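Usteo open afternoon: a review of the Hekitz gripper

I'd been meaning to get along to one of the Usteo afternoons for ages, and in August I finally managed it. Sixteen of us turned up for the two o'clock session, and there was tea, which always puts me in a good mood. The Hekitz is a robot gripper meant for awkward household and workshop things, and they let it loose on white moulded plastic and dark fabric — glare and shadow side by side, a mean test for any machine.

What won me over was the dark, fuzzy covering on the finger. My old Covik has bare metal tips and skates about on anything smooth, so I was very taken with seeing a soft-looking finger poked right inside a curved white loop.
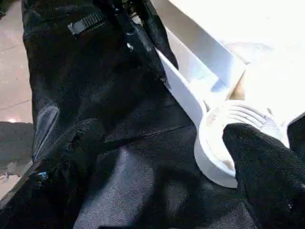
Close work on thin edges

I stayed on for the second half (the chairs were hard, but never mind) and got a decent spot near the bench. Thin moulded walls are where I'd expect trouble, and the two black fingers do come together very narrowly at the tips, so there's hope for anyone with fiddly parts to handle. The ribbed tube standing in its collar is just the sort of thing I'd worry about knocking.

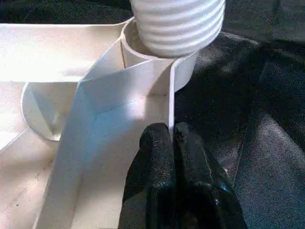

Is it worth paying extra for the Tseng mounting plate?

Only if you mean to swap grippers often. It adds 52 pounds, and the standard plate took me four minutes to fit at the try-it table.

My grumbles are small ones. The handbook is 30 pages of tiny print, and I'd have liked a longer cable. Four stars from me, and I've put my name down for the Monday session too.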